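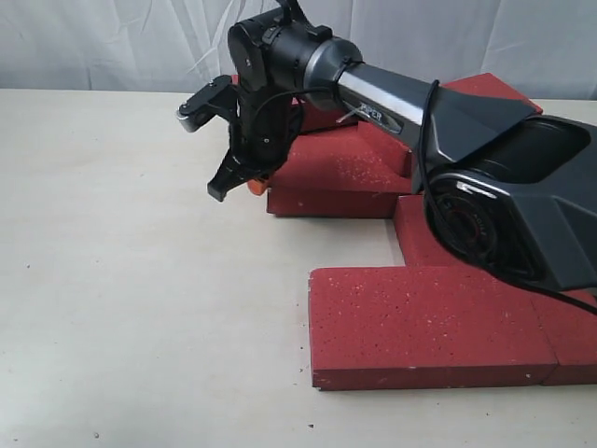

Questions I get asked about the garden path

I've been laying small brick paths and patios around Sindstead since I packed in office work, and my inbox fills up with the same questions every September. So I've put the answers in one place. Have a rummage before you email me (but do email me if you're stuck!).

Can I lay bricks straight onto soil?

You can, and I did on my very first path, and it looked lovely until the following spring, when it looked like a row of bad teeth. Dig down, put in a proper layer of crushed stone, bash it flat and then add your sand. It's the dull bit and it's most of the job.

Will ordinary house bricks do?

Some will, some won't. Plenty of wall bricks soak up water, and then the frost gets in and the faces start to flake. Ask the seller for bricks or clay pavers rated for use on the ground. Reclaimed ones are a gamble, but I'm a sucker for them and I've only been properly caught out once, by a pallet from a yard in Dorton.
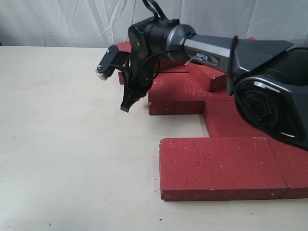

2 min read

Which pattern should a beginner pick?

Running bond, every time. Each row is shifted along by half a brick, so you hardly cut anything except at the ends. Herringbone is gorgeous and stronger under a car, but you'll be cutting little triangles until bedtime. Mélanie Arsenault, who I learnt a lot of this from, still does her own paths in running bond, and she could lay anything she fancied.

How many bricks will I need?

Measure your area in square metres, then check the coverage for the brick you're buying, as sizes vary more than you'd think. I always add a bit on top for breakages. My biggest job so far was the courtyard at Flurnasel, which swallowed 2,000 bricks, and we finished with 49 left over. I was ridiculously pleased with that.
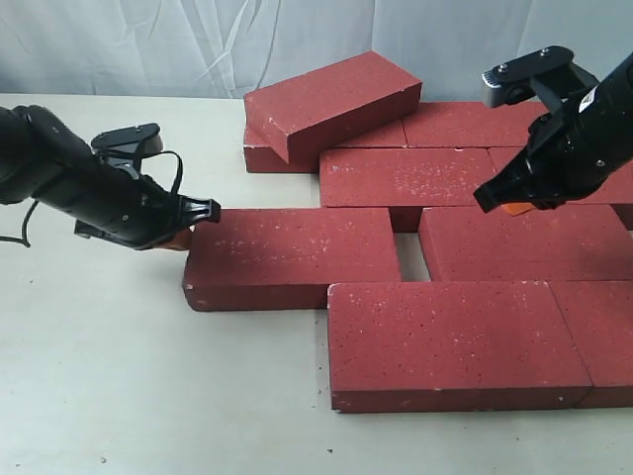
If you do end up with spares, keep them! Stack them behind the shed somewhere they'll weather a bit, and then any repair you make later won't stand out quite so much.

Do I need mortar?

Not for a garden path. I brush dry sand into the joints, go over it with a plate compactor (with a rubber mat on, please) and brush in more. The edges are another matter. Those want bedding in concrete, or the whole lot will slowly wander off into your flower beds.

How long does it take?

A short front path takes me about two days with the digging done.

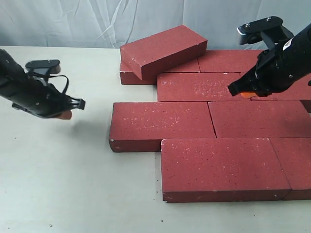 Double that if you're on your own and new to it, and don't start the sand at 4 o'clock with rain coming. Ask me how I know.

What about weeds?

They blow in from the top, mostly, so a membrane underneath won't save you. A stiff brush and an old kitchen knife will. Crisóforo Montes wrote in to say he pours the kettle over his at Magaña after making tea, and I've started doing the same. Mind your feet.

Can you come and look at mine?

If you're near Sindstead, quite possibly. Send me the measurements and tell me where the water goes when it rains.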